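Open Day at the Jiltholm Robot Hall
Gallery and notes by Abimbola Akpan
27 November 2018

If you've been reading this site for any length of time you know I have been angling for an invite to Jiltholm since April, when they first said they might open the doors to the public. Well, they did, and I went, and I came home with a nearly full memory card and sore feet. What a day!

For anyone who hasn't followed along: Jiltholm is the shared workshop out past the Vosville turnoff, where several small teams work on humanoid robots and the hands that go with them. You get there on the 11 bus from Vosville station, then it's a short walk past the garden center. The sign is tiny. I walked straight by it and had to be called back by a man with a coffee.

They took us in by groups, 16 people at a time, and I was in the second one. First stop was a talk in the front office by an engineer from the Matden team, who make hands and pretty much only hands. She passed a bare finger joint along the rows so we could all bend it. I expected something stiff and clicky, and it moved like a good door hinge, smooth all the way through with a little bit of push at the end. The kid next to me did not want to give it up and I don't blame him.

Then she talked about grip, and this was my favorite part of the whole visit. Heavy things, she said, are mostly a question of motors. Thin floppy things are where the headaches start. A box stays a box when you pick it up. A sheet of paper bends and slides and swings around, so the shape you grabbed a second ago has already changed. She had a whole drawer of practice items that she let us dig through: dish towels, envelopes, a shoelace, a shower cap. I asked which was the worst and she held up the shower cap without a word.

After that we got to go through to the floor itself. Phones and cameras were fine as long as we stayed with our guide and left the cables alone, which I managed, barely. It's louder in there than I expected, mostly fans, and everybody seems able to hold a conversation right through it. People from different teams wander over to watch each other's runs and shout advice. I loved that. It felt like the good kind of garage.

The Briggs team had the last slot before lunch. They are newer to the building and had been up late the night before fixing a wrist, but you would never have guessed from how patient they were with us. One of them answered 57 questions (his count, he was keeping a tally on the back of his hand) and was still smiling at the end. Somebody asked whether the robots have names. They do, and I was asked not to print them.

A few practical things if you want to go next time. Wear flat shoes, there's a lot of standing. The coffee is free and the sandwiches are not. Parking is tight, so take the bus if you can. The whole tour runs 2 hours and ours went over, with no complaints from anybody I talked to. Bring questions too, even the ones you think are silly, as those got the best answers all morning.

Big thanks to everyone at Jiltholm for having us, and to the reader who lent me a pen. If you were there and have pictures of your own, send them in and I'll gladly add them to the page.

On to the floor!

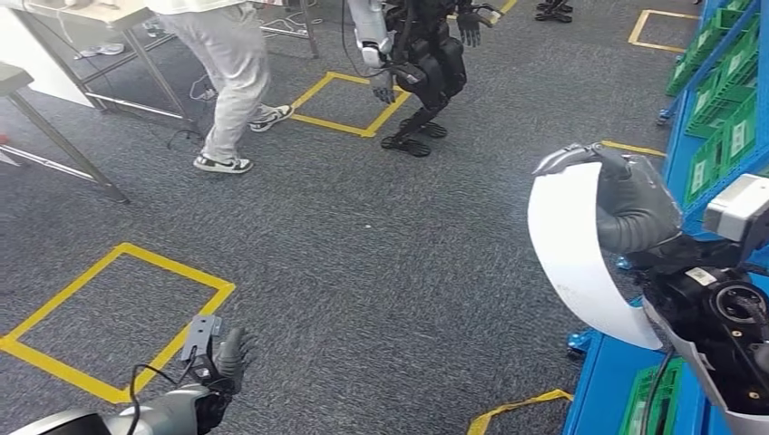
A sheet of white paper held between thumb and fingers, with a humanoid standing across the carpet by its yellow tape square. Photo: A. Akpan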